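Pre-session check, remote teaching in the simulator
29 September 2019, Tarkanix build, Sukelham room

I ran this one by myself before the teaching block, so the comments are mine and a bit rambly. Sorry!

- [x] **Stop key works from both the controller and the keyboard.** Tried each one mid-move. The keyboard felt a hair slower, but it's fine.
- [x] **Speed cap on.** Set to 60 percent. Somebody had left it wide open again, please put it back when you're done!
- [x] **Controller drift.** I let go of the stick and watched the arm for a while. It stayed put.
- [x] **Fingers open fully on reset.** Yep, every time I reset it.
- [ ] **Fingers close evenly.** Not signed off. The right one seems to lag when I squeeze the trigger slowly (a quick squeeze looks okay). I've been grumbling about this since June.
- [x] **Wrist view follows the hand.** Good. You lose your sense of height down low over the wood, so new people should practice there before recording anything.
- [x] **Disk space.** Room for 700 more demos, plenty for this week.
- [ ] **Old demos backed up.** 4,000 are on the Cillusano drive, but I haven't checked that they open.
- [x] **Operator breaks.** Timer is on. Please take them, my thumb was sore by lunch last time.
- [n/a] **Force feedback.** The Ghaffari handset isn't plugged in.

Open items: 2. I'm okay with starting practice runs, but no recording until the finger thing gets a second look. 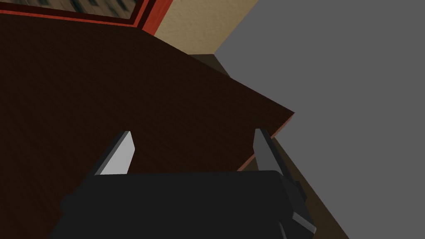
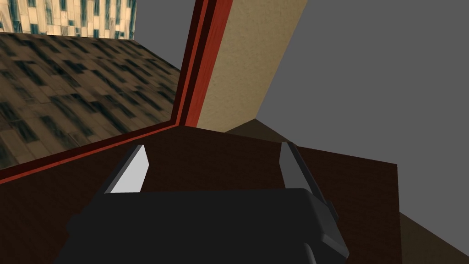 *Wrist views over the dark wood top, fingers open and nothing held in either one.*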